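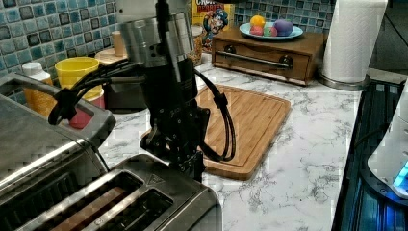
Why does Easter move about?

Your birthday is on the same date every year. Christmas also: it is always on 25 December. But Easter is different. One year it comes in March, when the mornings are still cold, and another year it comes late in April. Many children ask why, and many grown-ups do not know what to answer. In this page we will try to explain it slowly.

First, what is Easter?

Easter is the day when Christians remember that Jesus rose from the dead. It is the oldest and the biggest feast of the Christian year. Older than Christmas! The first Christians kept it already when they had no church buildings and met in houses.

The Bible tells that these things happened at the time of Passover. Passover is a Jewish feast, and it is kept in spring, when the moon is full. So from the beginning Easter was tied to the spring and to the moon.

The moon makes it difficult

Our calendar follows the sun. It takes one year for the Earth to go once round the sun, and this is why summer always comes in the same months. The moon does not care about our months. From one full moon to the next full moon there are 29 and a half days, and this does not fit well in a year. If you look for the full moon this March, and again next March, you will find it on a different date.

Long ago Christians in different countries did not agree when to keep Easter. Some kept it on the same day as Passover, whatever day of the week it was. Others said that it must be a Sunday, for it was on a Sunday that the women found the tomb empty. In the year 325 many bishops came together in a town called Nicaea, which is today in Turkey. They decided that all should keep the feast on the same Sunday.

The rule

The rule which most churches use now is like this:

Start from 21 March. This is counted as the beginning of spring.
Find the first full moon on that day or after it.
Easter is the next Sunday after this full moon.

If the full moon is itself on a Sunday, we wait one week more.

The earliest day that Easter can be is 22 March. The latest is 25 April. All other days between these two are possible.

One small thing more. The church does not look out of the window to see the moon. It uses a table, made by people who were very good at sums, and the moon in the table can be a day or two different from the moon in the sky.

Other days move together with it

When Easter moves, it pulls many days with it, like an engine pulls its wagons. Ash Wednesday is 46 days before Easter, so it is often in February. Then Lent begins, the time of preparing. Ascension Day comes on the fortieth day of Easter, and Pentecost on the fiftieth. When you count them, you must count Easter Day as number one.

Why do some families have Easter later?

Perhaps you have a friend in your class who is Orthodox. Most Orthodox churches work out Easter with an older calendar, the Julian calendar, so their Easter is often one week later than the other one, and sometimes more. In some years both come on the same Sunday.

Something to try

Take a calendar which shows the moon. Put your finger on 21 March, go forward to the full moon, and then to the next Sunday. Write down your answer. After that, look if the calendar has Easter printed on the same day.

Words to know

Feast: a holy day which the church celebrates.
Lent: the forty days before Easter, when the Sundays are not counted.
Pentecost: the feast of the Holy Spirit.

Children's pages of the Sosbridge and Retport parishes, 12 January 2024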